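Ornwood open lab, October. Notes from the visit

Got there late, train, then the wrong gate. Ornwood is two buildings and the lab is in the one without a sign. Badge, coffee, straight in. Sveva Bortolotti was already halfway through her intro so I missed the history part. No great loss, I came for the grippers.

What I wanted to know, before we spend anything at Illside: do we stay with the two-finger we have, go to something with compliant pads, or go suction plus a camera on the wrist. Three options, one afternoon. Writing this up quick while I still remember which was which. My notes are mostly arrows.

First bench: pads. Same parallel gripper, four sets of fingertips in a tray, swap them yourself with a hex key. They let visitors do it, which I liked. Hard flat tips first. Fine on boxes, hopeless on a shampoo bottle, it squirted out sideways twice. Ribbed rubber better. Then a soft molded tip that Gaetano Melis swears by, and on round stuff it really was the best of the lot. On thin flat things it was the worst. The tip folds around the edge and you lose the angle of the part, so you have it but you don't know how you have it. For placing that is no good to us. I asked how long a set lasts and Gaetano pulled out a worn pair, edges gone shiny, 1340 cycles on those. Cheap to replace. Annoying to replace every week tho.

Second bench: suction. Loud. One cup, then a three cup head. Flat lids, cartons, a mirror tile, all instant. Anything with holes or cloth, forget it. The hose was dragging on the elbow and had to be re-taped while we watched. Gaetano said the new routing is inside the arm. It was not on this arm.

Cameras after that. Wrist camera versus one fixed overhead. The wrist one is great until the gripper closes and then you are looking at your own fingers. The fixed one sees everything until the forearm gets in the way. They run both and pick whichever has the better view of the target, switching by hand for now. I tried it with the joystick. Picked the wrong view most of the time, knocked a cup over, handed it back.

Then upstairs to the sim room, the bit I had low hopes for and ended up staying longest. They do household layouts. Kitchens, a laundry corner, bathrooms. Before any new finger goes on the real arm it gets run in there against the same set of objects, and you can swap gripper, arm base height and camera position from a menu in a few seconds. The bathroom was loaded when we came in, arm on its white pedestal right up against the toilet, soap and a tall bottle on the tank, phone on the lid. Two-finger gripper, with a blue tab-shaped piece pinched in it over the tank. Tight. Nearly everything in there is small and sits near an edge. 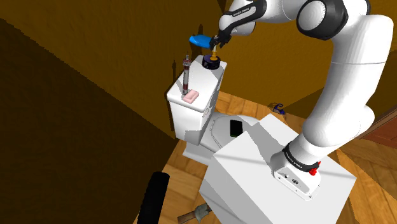
Cosimo Grasso wasn't buying it: a simulated pinch always looks better than a real one, he said, the friction is whatever you typed in, and he'd want to see the same grip on the bench before believing any number that came out of that room. Sveva didn't argue much. She said they tune friction against the bench first, with a pull test, and they only trust the sim for reach and collisions, hardly at all for slip. Which seems fair. Cosimo still looked unhappy. He asked for the pull test data and she said she'd send it. I asked to be copied.

For reach I think it earns its keep. We shifted the pedestal over a bit and the arm could still get to the tank but the elbow came in on the wall. Put it back, fine. Doing that with a real pedestal is a morning and two sore backs. At Illside we bolted ours down before checking and everybody knows how that went.

Batch results, copied off the screen. One layout, mixed small objects, 871 attempts with the plain two-finger. 248 of those failed. Sveva broke it down for us: most of the failures were approach, the fingers touching something next to the target before closing. Very few were the grip itself. So a wider or softer finger would make that worse. This was the most useful thing I heard all day and it was said sort of in passing while she looked for a cable.

Controllers, short because we ran out of time. They have two, the stock one that came with the arm and the Pillai box. Stock one: solid, slow to jog, menus from another age. Pillai: much nicer force limit, you set it and the fingers stop where you'd expect. I closed it on my own thumb at the low setting (allowed, they offer) and it was like a clothes peg. The stock one you do not put your thumb in. Downside, the Pillai dropped its connection once during the demo and needed a restart, and the restart takes long enough for people to wander off to the biscuits. Italo Valentini asked if that happens a lot. "Less than it used to" was the answer, make of it what you want.

Also there was the Notutach adapter plate, the quick-change thing. Click on, quarter turn, done. Adds some length to the wrist, so the pose you taught before is off and you have to redo the tool offset. Nice mechanism. Tight tolerances, a bit of grit got in and it stuck. Keep a brush handy.

Other stuff, no order:

Ask for the spare fingertips drawing, they print their own and will share teh files.

The e-stop on bench one is behind the monitor. Told them. They know.

Nives Negri was taking names for the longer session, a full day, bring your own objects. I put us down for 3 people. Bring the thin trays and the caps, the stuff that really gives us trouble, not the nice boxes.

Parking is at the back if you drive. There is a step.

Where I am right now: keep the two-finger, narrower tips, hard with a thin rubber face. Skip suction for the moment, too much of our stuff is uneven. Wrist camera yes but angled out more than theirs. Pillai controller maybe, want to hear about the dropouts from somebody who doesn't work there. And get our cell into the sim before anyone drills another hole in the floor.

Cosimo thinks I am too easy on the sim room. He is writing his own notes so you will get the other side. Pull test numbers go in the shared folder when Sveva's mail comes, nothing yet as of 6 pm.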